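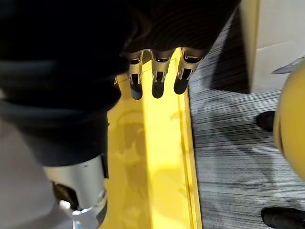

# Week 5: When part of the job moves to a machine

Wednesday's handout, 26 February 2020

Welcome back, everybody. Last week we spent most of our time on the money side of automation, and a few of you stayed behind to say (quite rightly!) that we had gone two whole hours without talking much about the people who come in at six in the morning and do the work. So this week belongs to them. Please read these notes before the seminar, and bring a pen, as there is some drawing to do at the end.

## 1. Jobs and tasks

I will keep coming back to this distinction until you are tired of it. A job is what is written on somebody's contract. A task is a piece of what they do between clocking in and going home, and one job may hold a great many tasks, some of which the person would gladly give away and some of which are the reason they stay.

Machines take tasks. Whether they end up taking a job depends on how many tasks are left over, who gets them, and whether anybody sat down to think about it beforehand. Take handling clothes. A dark garment has no fixed shape — it folds, it slides, it hangs over whatever is holding it — and a person deals with all of that by feel, while chatting with the person at the next table. Ask that same person to write down how they do it and they will probably get stuck by the second line. We call this tacit skill, and you will find it in nearly every workplace you visit, including the ones where the work is described as "simple."

## 2. The Avholm case

Our main case this week is the returns warehouse at Avholm, where clothing sent back by customers is checked, folded, bagged and put back into stock. When the changes began there were 17 people on the returns floor. The company, Mackay, brought in a robot system from a supplier called Niltel in November, and the plan was to start with the sorting tables and leave the checking to people.

Here are the things I would like you to notice as you read the case file:

- **The pace changed before the headcount did.** Staff had always set their own rhythm, with a slow first hour and a push before lunch. Once the machine was part of the line, its rhythm became everybody's rhythm, and several people said they were more tired at the end of a shift even though they had lifted less.
- **New tasks turned up that were on no one's contract.** Freeing a tangled sleeve, wiping things down, deciding whether to step in or wait. For the first 12 weeks none of this was written down or counted as work.
- **Talk moved.** The old tables faced each other and the new layout does not. It sounds like a small thing, but new starters used to learn by listening in, and they lost that.
- **Some people liked it very much.** Please don't skip these interviews because they don't fit the gloomy version of the story. One woman with a bad shoulder said she had expected to leave that winter and was now planning to stay.

## 3. Looking closely at a hand

I always ask students to spend a little time on the hardware, even those of you who came to this course to get away from hardware. Look at the fingers: silver metal joints with a small hinge showing, and rounded black tips. It is easy to see a shape like that and assume it can do whatever our own hands do, and managers fall into this as often as anyone. 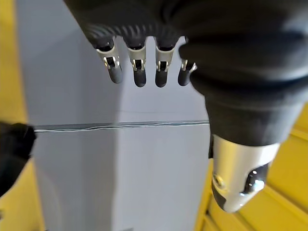
The trouble with the assumption is that it shapes the staffing plan. At Avholm the first plan treated the machine as one more pair of hands, and the rota was drawn up on that basis, with no time set aside for the people who would be watching it, helping it along and putting right what it got wrong. The second plan, drawn up with the floor staff in the room, gave that work a name and a pay grade. You will find both plans in the reader, and I would suggest laying them side by side.

A word on space, too. People and machines often share the same floor, close enough that where you put your feet matters. Ask who decided where people may stand, and whether they were asked.

## 4. For the seminar

1. Pick a job you have done yourself (summer jobs are perfect) and break it into tasks. Mark the ones you would have handed over happily and the ones you would have fought for.
2. Draw the room it happened in, and show where people stood when they talked.
3. Read the short Ekport report and compare its training plan with the second Avholm plan. Ekport trained everyone before the machines arrived, which cost more at the start, and I would like us to argue a little about whether that was worth it.

The short essay is 1190 words this time, an odd number that comes from the department and not from me. The longer one, at 2000 words, is still due at the end of term, and my door is open if you want to talk through a topic before then.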